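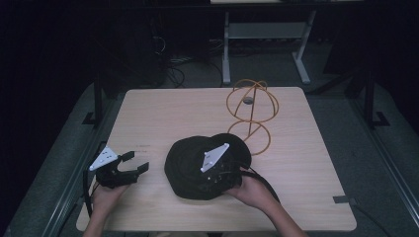
A soft black hat laid flat, with the wire stand behind it.

A hat is a structural object with very little structure. Most of the advice on storing one treats it as if it were a garment, to be hung from a hook or folded into a drawer, and most of the hats I have thrown out over the years were ruined by one or the other. My position is that a soft fabric hat should be stored on a stand, that the stand should be made of wire, and that the base of the stand matters more than the top. The retail trade has settled on the opposite view, and I think it is mistaken.

Start with the hook. A hook carries the full weight of the hat on a small patch of cloth. In a firm felt the load spreads through the body of the hat and little harm is done in the short term. In a soft fabric there is nothing to spread it. The cloth stretches at the contact point, and after a season on the hook there is a raised pimple that steam will reduce and never remove. A hook also leaves the brim, if there is one, pressed against a wall or a coat, so one side dries flat and the other dries curled.

The drawer has a different fault. A hat lying flat will find its own folds. Cloth under no tension settles along whatever line offers the least resistance, and if it is left there the line becomes a crease. On black fabric the crease then wears at its high points and goes grey ahead of everything around it. I have heard it argued that a folded hat can be refolded along a different line each time. It can, and the result is a hat with several grey lines.

Laying a hat on a table is the same problem as the drawer with more dust. It does have one use. Set down on a plain light surface, a dark hat shows its true outline, and you can see where the edge has gone angular where it ought to be round. I would suggest doing this to every soft hat you own at the change of season, which in my house means April, and deciding then which ones still hold a shape worth looking after.

That leaves the stand, and the stand has to be considered in two parts.

The head of the stand takes the crown. Solid heads, whether turned wood or foam, give the broadest support and are correct for a hat that is never wet. Mine are frequently wet. A solid head closes off the inside of the crown, the sweatband stays damp and the lining starts to smell. An openwork head supports the cloth along a few lines and leaves the rest open to the air. The objection is that wire will print through the fabric. With thin wire and a heavy hat that is a fair concern. With rounded wire and a light hat I have not found it to be a problem, provided the hat is turned slightly each time it goes back.

To put something behind this, I kept a log. It ran for 201 days and covered 3 hats of the same cut in soft black cloth: one on a hook, one in a drawer and one on a wire stand. All were worn in rotation and put away in whatever state they came home in. At the end the hook hat had its pimple, the drawer hat had a crease across the crown, and the stand hat had a slight flattening at the top that went when I brushed it. It was a small trial with no claim to rigour, but the differences could be seen from across the room.

The foot of the stand is where the trade has gone wrong. The usual shop stand, of which the Fanden is typical, has a weighted disc at the base. The disc works, in the sense that the stand stays up. It also collects lint, traps water beneath it and hides the surface it sits on, so that any grit caught under it goes unnoticed until the table is scratched. The heavier the disc, the deeper the scratch.

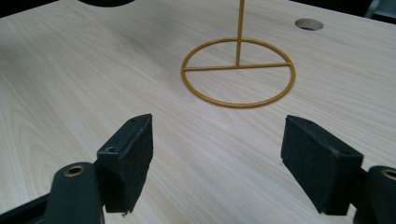
Foot of the stand: flat ring, single crossbar, upright rising from the middle of the bar.

A ring does the same job with far less material. Stability against tipping depends on how far the outer edge of the base sits from the upright, and on where the weight is. Filling in the middle of a circle does not move its edge. It adds mass down low, which helps a little, but a soft hat is light enough that the extra is seldom called on. A ring with a bar across it and a rod rising from the centre of the bar has equal reach on all sides, and you can see the tabletop through it. When it needs cleaning you wipe along a rod.

There are limits. The ring must be flat. One that has been bent in transit will rock, and a rocking stand walks slowly toward the edge of the table. Test it on a surface you know to be level before blaming the table, and keep it clear of any cable holes or cutouts, where part of the ring could end up over nothing. The joint between the rod and the bar carries all the leverage when someone takes a hat off sideways, and it is the first thing I would inspect on a second-hand stand. Coated wire should be checked there as well. A chip in a glossy coating at the joint will rust, and rust on a pale wood-grain top leaves an orange arc that does not come out.

The weighted-disc people have one good argument, and it is wind. In a front hall where the door is opened onto weather, a light wire stand will go over. I had a Futcombe ring stand in such a hall and it fell twice in a winter. I moved it to a table in the next room and it has stayed upright. A heavier base would have let me leave it where it was, and for a reader with only a front hall to work with, I concede the point.

On colour I have less to say, except that a stand should contrast with what goes on it. Black wire under a black hat disappears, and people set the hat down slightly off the head without noticing. A yellow stand can be found by eye in poor light. The catalogues prefer black and chrome because they photograph as neutral, which is of no help at six in the evening in winter.

The last objection is space. A stand takes up a circle of tabletop for one hat, while a shelf of the same area will hold a stack. Stacking soft hats presses the bottom one flat, so the stack is really storage for the top hat and a slow press for the others. If you own more hats than you have room to stand, own fewer hats. I gave away 2 after the log was finished, the hook hat among them, and the remaining stand now sits at the back of the table with the front left clear for setting things down.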